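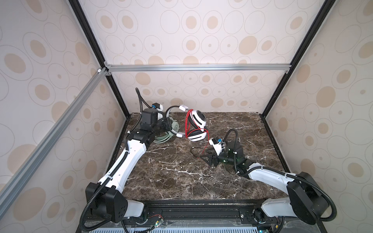
Headphone storage on a stone top – does it matter?

helge_sundqvist
Jan 13, 2022
I keep wired headphones on a marble top. For years I have coiled the cable around the ear cup and put the lot down. A colleague says this ruins the cable at the strain relief. Is there any evidence for that, or is it habit talking?

Fasdale
It depends on the radius. Around an ear cup the bend is gentle. The damage occurs in the last 3 cm before the cup, where people pull the first turn tight. Leave that section slack.

gudrun.lunde
Disagree. A gentle bend repeated daily in the same place is still fatigue. I repaired headsets for a language lab, 200 of them, and the wrapped ones failed first. Coil the cable separately, over-under, and lay it beside the cup.

Fasdale
Were the wrapped ones also the ones the pupils used most?

gudrun.lunde
Possibly. We did not record hours of use.

Fasdale
Then it shows very little.

Mindent
The marble is the bigger question for me. Polished stone is hard and it will mark a painted cup if there is grit on it. I put a square of felt down, 100 x 100 mm. Wipe the top first.

helge_sundqvist
Mine is dark brown with white veining, so crumbs and dust hide in the pattern. Felt seems sensible. Would cork do?

Mindent
Cork sheds. Felt, or thin leather.

gudrun.lunde
Or a hook under the table edge – no contact with the stone at all. Hang them by the band, cable coiled and tied loosely.

Fasdale
A narrow hook dents the padding. Use a wide one.

helge_sundqvist
Felt ordered. I will leave the first turn slack and look at the cable again next January.

Contact | © Famberg Audio Forum | Back to top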